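Laundry and linen tips, the running list

Moved over from the old page, so some of this you'll have seen before. Added the stuff people sent in. No particular order. Updated 2023-02-22.

Black clothes going grey

Mostly it's soap. Too much soap, cold water, doesn't rinse out, sits in the fibres and looks like fading. Use half what the cap says. Then half a cup of plain white vinegar in the softener drawer. Do that three or four washes in a row before you decide the colour's gone.

Inside out, always. Zips done up. Don't pack the drum - you should be able to get a fist in over the top of the load.

Dry them in the shade. Full sun on a black tee in February is murder, one arvo will do more than a month of washing. If you've only got a sunny line, hang them inside out and bring them in as soon as they're dry.

Lint on black: wash blacks with blacks and nothing fluffy. Towels are the worst, then fleece, then anything chenille. I sort on the bed so I can see what's what, darks in one heap and the fuzzy stuff well off to the side.
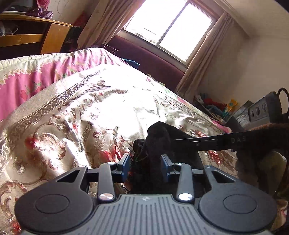

Fuzzy throws and blankets

Wash on their own. Cold, gentle, low spin. No softener, it coats the pile and goes flat and sort of greasy.

Shake outside before AND after. Before gets the crumbs and hair off, after lifts the pile back up.

Never the hot dryer. Synthetic pile melts at the tips, you can't see it but you can feel it, goes scratchy and there's no fixing it. Cool air only, or over two lines of the airer so the weight is spread.

If it's already matted, dry soft brush, short strokes, one direction then the other. A pet brush is fine. Go easy.

Stains, the short version

Blood - cold water and salt. Not warm. Warm cooks it in.
Grease - dish soap straight on, rub in with a thumb, leave 20 minutes, wash as normal.
Red wine - blot, then soda water, then blot agian. Don't rub.
Deodorant marks on dark tops - a clean balled up stocking, rubbed dry. Works on toothpaste dribbles too.
Ink - metho on a cotton ball with an old rag underneath, keep moving the rag to a clean bit.
Grass - metho again, then dish soap.
Candle wax - freezer first, snap off what you can, then brown paper and a warm iron.

Whatever it is, check it's gone before it goes in any dryer. Heat sets the lot.

The fitted sheet

Percy Cusi wrote in to say I had this wrong on the old page and he's right. The way I do it now:

1. Hands inside two corners on the short side, seams facing you.
2. Bring right hand to left, flip the right corner over so it sits on top of the left one. 
3. Run your hand down the edge and find the third corner, tuck that over too. 
4. Fourth one, same.
5. Lay it flat on the bed. Elastic should make a C shape.
6. Fold the elastic sides in so you've got straight edges, then in thirds, then in thirds the other way.

Takes a minute once your hands know it. First five goes will be rubbish. Keep the set inside its own pillowcase and you'll never hunt for the flat sheet again.

Using the bed as a folding table

Best flat surface in most houses and it's the right size for sheets and doonas. Make it first. Even badly. Clothes dumped on an unmade bed get mixed in with the bedding and you lose socks down the end.

Old flat sheet over the top if you're sorting dirty stuff. Then pick up the four corners and carry the whole lot to the machine, no basket.

Work from the foot end. If you're short, kneel on a cushion - saves your back. Big things first, smalls last, and don't start a second load till the first one's in the drawers or it just becomes one big pile you move to the chair at bedtime and back again in the morning.

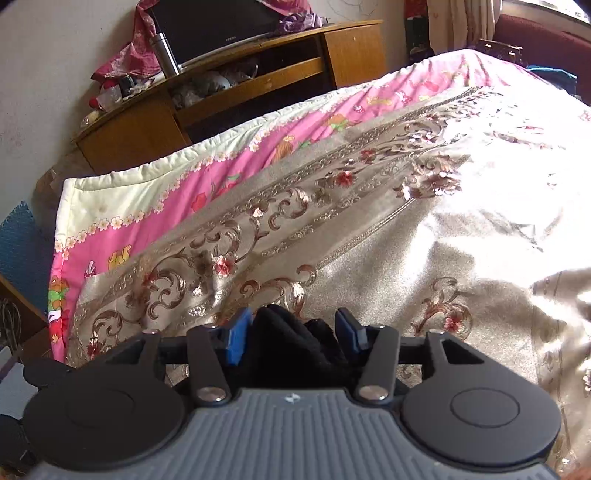

Heavy doonas I fold in thirds longways and then roll from the foot, pressing the air out as I go with my forearm. Tie with a couple of old stockings. Two doonas rolled like that fit on the top shelf of a normal wardrobe, where folded I could only ever get one in. Don't vacuum bag feather ones, they don't come back. Synthetic is OK in a bag for a season but air it a full day before using.

Mattress, while you're there

Strip it, leave it bare with the window open for the morning. Bicarb through a sieve, leave a few hours, vacuum slowly with the upholstery head. Rotate head to foot every change of season, I do mine in September and then again when the doona goes back on.

Protector gets washed too. People forget. Once a month, warm, dried right through before it goes back or it'll smell.

Drawers and shelves

Fold tees to stand up on their edge. You see all of them, you wear all of them.
Jumpers flat, never on hangers, shoulders go pointy.
Cedar blocks for moth - give them a light sand when the smell goes, no need to buy new.
Cake of soap, unwrapped, in the linen cupboard. Nan did it, still works.
Spare sheets: two sets per bed is plenty. Give the rest to the vet, they always want them.

Bits that came in by email

Static in the dryer - scrunched ball of foil, tennis ball size. Good for months.

Pilling on jumpers - disposable razor, very light, fabric pulled tight over your knee. Practise on something you don't like.

Musty towels - hot wash with a cup of vinegar, no detergent. Then a second hot wash with half a cup of bicarb. Not both in together, they just cancel out.

Zip stuck - run a lead pencil up and down the teeth. Candle end if it's plastic.

Stiff jeans - ten minutes in the dryer on low, then hang. Don't do the full cycle, hard on the stretch.

Shrunk wool jumper - lukewarm water and a good squirt of hair conditioner, soak half an hour, roll in a towel, pull gently to shape and dry flat. You'll get some of it back, not all.

Still want a decent answer for sunscreen marks on white collars, the yellow ones. Tried bicarb, tried lemon, tried the pink powder. If you've got one that works send it in and I'll put it up with the kitchen lot next time. Oven racks are on the other page.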